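Home | Stories | Archive | Submit | Contact

The Boar of Latuheru

My grandmother always said we were descended from a chief. She said it at weddings, she said it at the dentist, and once she said it to a man who had come to read the gas meter. So when she left me her papers I figured I'd better find out, mostly so I could stop repeating it if it was a lie.

The papers were one fat envelope. In it was a drawing of a coat of arms -- a black boar on a gold field, holding a key in its mouth -- and under that, in pencil, "Hodoroagă of Latuheru, see page 211." Page 211 of what, she didn't say. That was Grandma all over.

I wrote to Bianka Hajdu, who ran the record office up in Grakia, and she wrote back in July with exactly one line: "Come and bring a sweater."

I brought a sweater. I needed it. The reading room was in the cellar, and Bianka had already pulled the book, a big parish register with a spine like tree bark. She turned to 211 and there he was, Emanuel Hodoroagă, with a wife, 22 sheep and a boar drawn in the margin.

"So he was a chief!" I said.

"He was a locksmith," said Bianka. "The boar was the inn next door. He painted their sign, and then I guess he liked it so much he kept it."

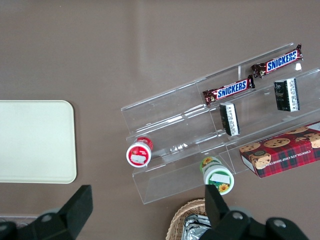

I sat there with my sleeves pulled down over my hands and thought about all those weddings. Three generations of us had worn that pig on rings! My uncle had it on his mailbox!

"What about the chief?" I asked. "There must have been a chief."

"Oh, sure, the Astano family. They lived up the hill." She flipped ahead a few pages and ran her finger down the column. "They got locked out of their own house one winter. It says here your Emanuel charged them two sheep to let them back in."

I asked her to read it again, slower, so I could write it down. Then I called my uncle from the bus station and told him he could leave the mailbox alone, but he might want to sit down for the rest.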